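Subject: Re: [linenfolk] sheets that keep popping off the corners
From: Kwan-ho Hsu
To: the list

Shigeru Kikuchi wrote:
> Hi all, longtime reader, hardly ever post. We replaced our old
> mattress in May and the new one is a good deal thicker. None of our
> fitted sheets will stay on it. I get the last corner down and the
> first one comes up, and if I do win, it's off again by 3 a.m.
> My wife wants to buy all new sheets. I have a sewing machine and
> a lot of stubbornness. Is it worth altering the ones we have?
> They're cotton percale, some from Kiiskinen and two that were
> a wedding present, so I'd hate to toss them.
> Also, what does everyone do about drying? Ours come out of the
> dryer in a ball with all the socks inside.
> Shigeru

Hi Shigeru, and welcome out of the shadows!

Please don't toss the wedding sheets. I went through the very same thing when we bought our Samard mattress, which is a monster, and I've now altered every fitted sheet in the house plus my sister's. It's an evening of work for the first one and much less after that, once you stop being scared of it.

First thing, measure the mattress with the topper on, if you use one. I didn't the first time. I measured the bare mattress, sewed the whole thing up, felt very pleased with myself, and then put the topper back and had to unpick it all. Measure the depth at the corner and also halfway down the side, too, since mine bulges in the middle like a loaf of bread. Then add enough for the sheet to tuck well underneath. I like a generous hand's width, and I've never been sorry for going over.

What you're doing is adding a strip all the way around the bottom of the sheet. Unpick the elastic casing (a seam ripper and a podcast), press the edge flat, and sew on a band of something sturdy. It doesn't have to match because it lives under the mattress. I've used old pillowcases, a tablecloth, and the good parts of a flat sheet that had gone thin in the center. Wash the strip first, hot, or it'll shrink later and pull the whole thing crooked. Then make a new casing along the bottom of the band and thread fresh elastic through. 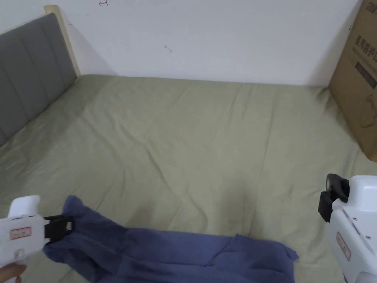

How much elastic should you buy for one sheet?

Enough to go all the way around the mattress, less about a quarter, and then get a bit extra for the overlap where you join the ends. The packets at my shop never come in the length you want, so I gave up and bought a big roll of the Zenel braided kind. My husband asked if I was planning to open a trampoline park. It has been worth every cent, though, and I've used it for pajamas and the cover for the grill.

Don't be tempted to only put elastic at the corners, even though plenty of store sheets are made like that. Those are the ones that creep. All the way around holds so much better, and the top stays smoother when someone in the bed is a thrasher (I'm married to one).

If you can't face the sewing, you can get those clip straps that run under the mattress from corner to corner. I had a set from Fandameo for a while and they did hold, but changing the bed became a wrestling match and one clip chewed a little hole in my favorite sheet. Fine for a guest bed that you change 2 times a year. I wouldn't want them on ours.

On the drying, the ball of socks is a universal curse! What helps here is washing sheets by themselves, one set at a time, and stopping the dryer halfway to shake everything out. I take the fitted one out while it's still the tiniest bit damp and put it straight on the bed with the window open. It finishes flat and I skip the ironing and the folding both. I know some of you iron your fitted sheets and I admire you from a distance.

About thread count, which I know is going to come up because it always does: percale doesn't need to be anywhere near 1,000 to be nice. My oldest set is a plain one from a department store that closed years ago and it's softer than anything I've bought lately. Line-drying seems to be kind to it.

One more thing, the corners. When you get to them, ease the band around the curve with lots of pins and go slowly. My first corner had a pleat in it that you could have kept change in. It still works perfectly well and it goes at the foot end.

Tell us how deep your mattress is when you've measured and I'll work out the strip width with you. I still have my scribbled notes in the sewing box somewhere, under the zippers.

Kwan-ho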